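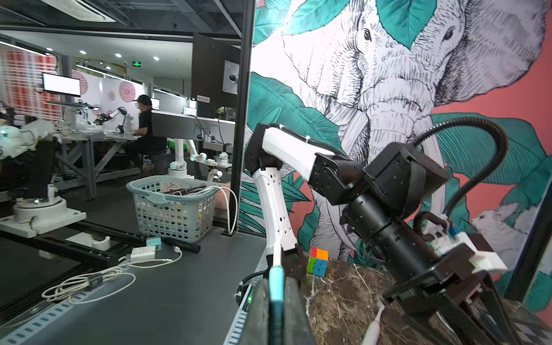
A puzzle cube and an electric toothbrush on brown marble

What Makes an Electric Toothbrush Buzz?
by Annelies De Haan

My nephew asked me this one on a Thursday night with a mouth full of foam, so it came out more like "Wha mayth ith buthh?" I gave him a pretty bad answer. I said "a motor" and told him to keep brushing. So I went and read up on it, and now I have a much better answer for him and for you!

Let's start on the outside. The part you hold is the handle. It's fatter than the handle on a plain toothbrush, and there's a good reason – it's full of stuff. The part that goes up into your mouth is long and skinny so it can reach those teeth way in the back. Somewhere on the handle you'll find a button. Sometimes it's big and bright, and sometimes it's only a pale little ring that you have to look for. (On mine, a Vorano, I still miss it in the morning when I'm half asleep.)

You might also notice how smooth a handle can be. Toothpaste gets everywhere, and it wipes off a smooth handle with one swipe.
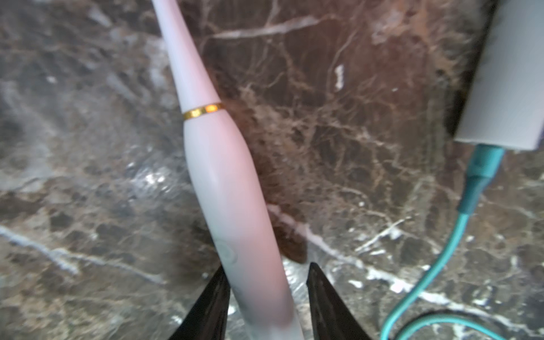 What's hiding inside?

Most electric toothbrushes have a battery you can charge. The battery stores energy, and when you press the button, some of that energy goes to a motor. The motor makes the brush head move. Some heads twist back and forth, like a doorknob that can't make up its mind. Others shake from side to side in tiny moves. The box mine came in says it makes 200 of those moves every second. Try shaking your hand that fast. I got to maybe five and had to sit down.

And the buzz? When something shakes very quickly, it pushes on the air around it, and the air carries that shaking to your ears. Your ears call it sound. A guitar string does the same thing, and so does a bee.

How does it charge with no plug?

This is my favorite part. Lots of toothbrushes just stand on a little base, and you never see any metal touching. There's a coil of wire in the base and another coil in the handle. Electricity in the first coil makes a changing magnetic field (you can't see it or feel it), and that field gets electricity moving in the second coil. It's called induction. I am 34 years old and I still think it's kind of magic.

Do I still have to do any work?

Yes, sorry! The brush does the wiggling, but you have to steer. Move it slowly from tooth to tooth, fronts and backs and the chewing parts too. Keep going for 2 whole minutes. You don't need to press hard.

Something to try

Turn on an electric toothbrush (ask first if it isn't yours) and rest the back of the handle very gently on a table. Then try it on a pillow. Which one is louder? Write down what you hear, and try a cardboard box next.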